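Unit 4 handout: assessing a simulation kit before purchase
Prepared by Shona Tapsell, 14/04/2020

4.1 What is on offer

Standerholm sells a kit called Turnside for testing household robots in software before any hardware is bought. The licence covers a scene library, a physics engine and a camera model. The robot arm is a separate module, Kingi, and is not needed for this unit. Our review copy holds 378 scene assets and 148 scripted viewpoints. The price quoted for a teaching site is 1,470 per year, with support until the end of May.

4.2 Surfaces and edges

Begin with large areas of one colour. They give a feature tracker very little to hold on to, and depth estimates drift. Note where the usable edges are: pale trim against saturated blue is a strong boundary, a dark pane with blurred shapes in it is a weak one. Fine-grained panels fall between the two and should be logged separately.
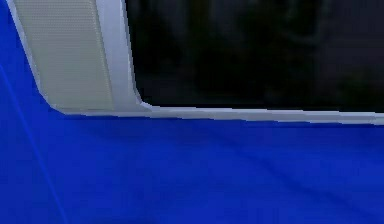
4.3 Rooms and small objects

Indoor scenes raise a different problem. A viewpoint may include a near object, a door frame and a table in the next room, all at different depths. Run the segmentation pass at full resolution first, then at half, and compare the masks. Items lying flat on a tabletop are usually lost before upright ones such as a vase. Speckled wall textures also deserve attention — at half resolution they can shimmer between renders and produce false motion.

Record for each viewpoint:
nearest object and its mask quality
any object merged with the surface under it
render time, averaged over 10 runs

A pale tabletop and a ball resting on a pale surface are both useful for checking the second item, as the contrast is high and a poor mask is easy to spot.

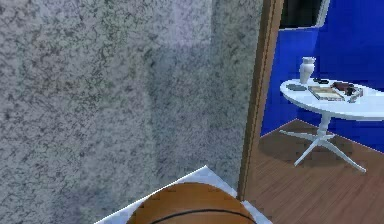
Can Turnside results be compared directly with those from Visau?

Only after the camera models have been matched. Visau applies lens distortion by default and Turnside does not, so set distortion to zero in both and repeat the baseline run. Render times should still be reported separately, as the two packages start the clock at different stages.

4.4 Submission

Hand in the completed log and one page on whether the licence should be taken up. State the version number and the graphics card used.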